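Home | Recipes | Kitchen Basics | Garden | About

How to Freeze Bananas for Baking

Every September my neighbor and I split a big fruit order, and every September I end up with more bananas than any sensible household could eat. I used to feel terrible about the brown ones (we all have that bowl!), but freezing is so easy that I look forward to the extras now.

Wait until the skins are well speckled, as a yellow banana with green at the stem hasn't built up its sweetness yet. Let it sit on the counter a few days more. Then peel, slice into thick coins and lay them on a tray lined with parchment, not touching. Freeze overnight, tip them into a zipper bag, press out the air and write the date on the label before you forget - I always think I'll remember, and I never do.

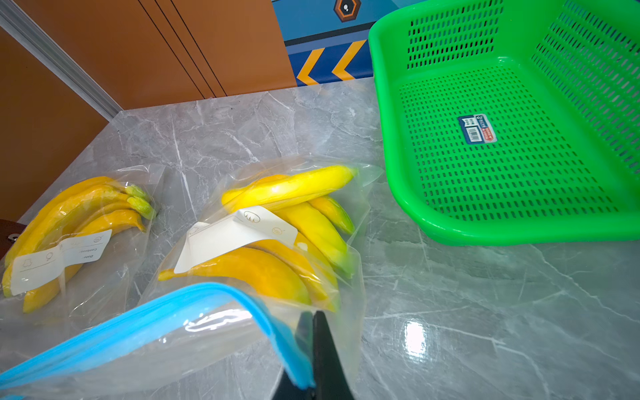

Dayana Bañuelos wrote in to ask whether she could skip the tray, and said her mother froze them whole, in the peel, and made perfectly good bread for years. You certainly can, Dayana! The peel goes black and is a nuisance to get off, so give them a little while in a bowl to soften first, and pour the juice right into your batter.

For one loaf I thaw 9 ounces of slices. Use them within three months or so for the best flavor, though older ones are fine in a smoothie.

Related
Stilledum Banana Bread
Freezing Berries Without Clumps
What to Do With Soft Pears

Contact | © Uvach Kitchen | Back to top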